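Hamia hand-held gripper: setup and maintenance

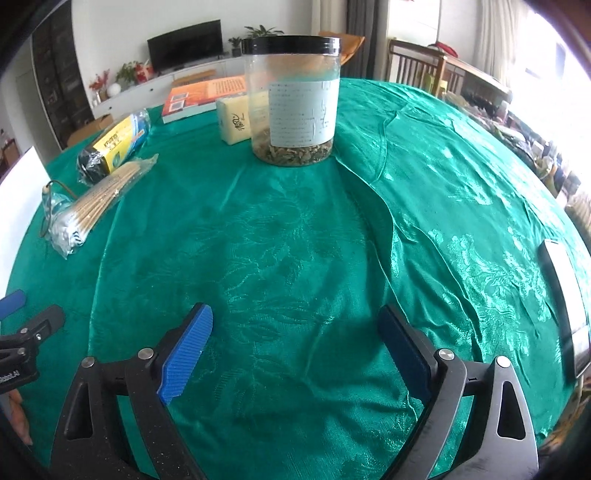 How often does the linkage need to be checked?
Before each day's work, and again after any drop or hard knock.

The Hamia is a hand-held two-finger gripper used to record manual tasks for robot training. It is normally operated in pairs, one in each hand, and has no arm or base of its own. The operator's hand supplies the motion, and the tool records finger opening and the view between the fingers. It was developed by the Orneo workshop, which also keeps the service notes from which most of the procedures below are taken.

Construction

Each finger is a linkage of black bars joined by round silver pins. The outer bars have long triangular openings that reduce weight. The fingertips carry ribbed blue pads that face each other across the gap. The pads are the main wearing part. The pins and bars usually outlast several sets of pads.

The fingers open and close together. A trigger in the handle pulls a short rod, and a return spring brings the fingers back to the open position. A small sensor at the base of the linkage reports the opening as a number, with zero at full contact.

Setting up

Setup starts with the fingers. The operator closes them slowly on nothing and looks at the pads from the front. They should meet along their whole length. If one tip touches first, the pad on that side is loosened, shifted and tightened again. The screws are tightened by hand with a short driver — power drivers have stripped the threads on older units.

The opening sensor is set next. With the fingers closed, the zero is stored. The trigger is then released and the full opening is read. A new unit reads 49 on the Hamia scale. A reading more than 4 below this means that the spring is weak or that dirt has collected behind the rod.

The lens is wiped with a dry cloth and its mounting screws are checked. Both tools of a pair are then started together, so that their recordings share one clock. At Orneo this is done with the two grippers lying side by side on the work table.

Care in use

Household tables are a common place for recording, and dust from packaging and dried food works its way into the pins. The linkage is brushed out with a soft brush at the end of the day. Oil is not used on the pins, as it picks up lint from tablecloths and clothing. The ribs of the pads are cleaned with a damp cloth and left to dry before the tool is put away.

Repair

Pads are changed after 35 hours of recording, or sooner if the ribs have gone smooth. Both pads on a tool are changed at the same time. Mixing a new pad with an old one shifts the zero and makes the fingers close off center.

A loose pin can be felt as side play at the fingertip. The pin is pressed out from the back, and the new one goes in from the front with its clip. The Karaki kit, sold for this purpose, has 17 parts and includes pins, clips and a spare spring. An Allen key is also needed for the handle cover.

After any repair the zero is stored again, and a short test recording is made before the tool goes back to work.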